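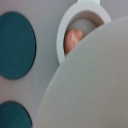

# Alitz desk mat, light grey

The Alitz is a plain mat for a work table or a desk. It has a matt finish, so a lamp above the table does not make a strong reflection in it. We sell it in one colour only, a light grey, and small parts in stronger colours are easy to find on it.

The mat is 2 mm thick and weighs 230 g. It arrives rolled in a paper tube. Please lay it flat with the upper side down for one night, and the corners will stay on the table after this.

## Care

Wipe it with a damp cloth and a little washing-up soap. Do not use alcohol or a rough sponge, the surface will become shiny in these places. Pencil goes away with a normal eraser. Ink is more difficult and we can not promise a result.
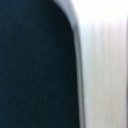 The mat is not made for hot pans or for cutting with a knife. For cutting we have the Lobo board, in the same size, and it can lie on top of the Alitz.

## Ordering

- Alitz mat, single: 17 euros
- Alitz mat, set of 4: please write to us for the price
- Lobo board: sold separately

Orders which come before noon leave our store in Furneck on the same working day. The mat can be returned if it was not cut or written on. Questions about larger quantities are answered by Doaa Mahrous, and questions about the material by Sadao Kamata. You can write to both in English or German.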